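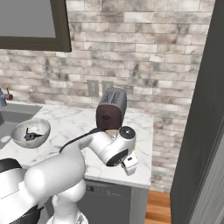 I moved to Tirthorpe in November with two suitcases, a box of books and a sourdough starter in a jam jar, and the starter was the only one of us that settled in right away. It had done fine in my old place, which was warm and damp all year. I expected trouble in the new kitchen. A white marble countertop with gray veining, toaster standing on it, is what I had always wanted when I looked at other people's kitchens, and then I got a rental with a gas ring, a sloping floor and a shelf over the radiator. The shelf is where the starter lives. It doubles in five hours up there.

I have been baking the same loaf for nine years now, and I want to write down how I do it, mostly for my sister, who keeps asking and keeps losing the message.

The flour is Briem strong white with a little rye. I used to buy whatever was cheap. The bread was all right, but the dough behaved differently every time and I could never tell if it was me or the bag. Sticking with one flour for a year taught me more than any book did. When the shop in Trernham stopped carrying it I switched to ordering a big sack, and I keep it in a bin with a tight lid.

For one loaf I use 450 grams of white, 50 of rye, 350 of water, 101 of starter and 10 of salt. The 101 is a leftover from an early attempt when I overshot by a gram and the loaf came out well. I wrote it in the notebook and have kept to it.

Mix everything but the salt and leave it for half an hour. Then add the salt with wet hands. Fold the dough four times over the next two hours, one fold every half hour, and after that leave it alone until it has grown by half. In summer that can be quick. In winter I have gone to the store, come home, eaten lunch and still had time to spare.

Shaping is the part I was bad at for the longest time. I was too gentle. A neighbor, Kári Þórarinsdóttir, watched me do it once and told me I was tucking the dough in when I should be pulling it tight. She drags the ball toward herself across the bare counter with the sides of her hands, no flour at all, until the top feels like a drum. I tried it her way and the next loaf stood up twice as high. I have no other advice on shaping because that was all I needed.

After shaping it goes into a basket, seam up, and into the fridge overnight. I bake it straight from cold in a lidded pot. The pot heats with the oven for forty minutes first. Lid on for twenty-five minutes, lid off for another twenty. My oven runs hot at the back, so I turn the pot when I take the lid off.

One thing I weighed out of curiosity was the finished bread. The last one was 823 grams on the kitchen scale after cooling. I had put in 961 grams of dough, so the rest went up as steam — more than I would have guessed.

Let it cool. I know. I cut into it early for years and then complained that the middle was gummy. Two hours on a rack at least, and with the rye in it I think the second day is better than the first anyway. By the fourth day it is toast, and by the sixth I cut it up for soup.

Some people at the Virner market have asked if I would sell a few. I thought about it for a week and decided against it. One loaf at a time is what fits in the pot, and I like having a thing I do on my own schedule. I do give them away. The woman downstairs gets the ends of every second loaf because she prefers the crust, and she leaves eggs on the stairs in return.

Next I want to try a loaf with toasted seeds in it. I did one last spring and added them dry, and they pulled water out of the dough until it was stiff as clay. I'll soak them first this time — overnight, in a bowl next to the starter.

Contact | © Tirthorpe Loaf Notes | Back to top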